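**Pulsar timing: first results from the Nememari array**

The Nememari dishes spent the spring run timing a millisecond pulsar in a wide binary with a white dwarf. The May data set holds 1,752 usable pulse arrival times. Each was corrected for Earth's motion and for the delay added by thin gas along the line of sight.

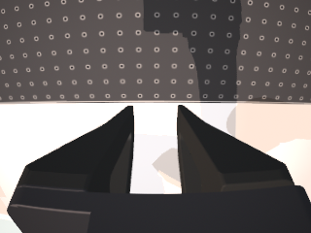
The gas correction matters most at low frequencies, where the signal arrives late and smeared. Narayanan Lobo's group at Mikska fitted it separately for each session, then removed 11 sessions with strong solar wind effects.

The remaining times show a small extra delay when the pulsar passes behind its companion. Light takes a longer path through the curved space near the white dwarf, and the size of the delay gives the companion's mass. 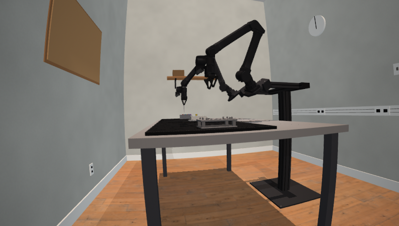

**Why use a pulsar for this?**
Its spin is steady enough to serve as a clock, so a shift of a few microseconds stands out.

The orbit is tilted nearly 90 degrees to the sky, which makes the delay easier to measure. Oravec will repeat the fit with the Ondden code. The next timing session starts Friday.

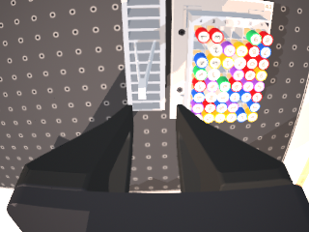

*Two-fingered gripper and vial rack, computer rendering.*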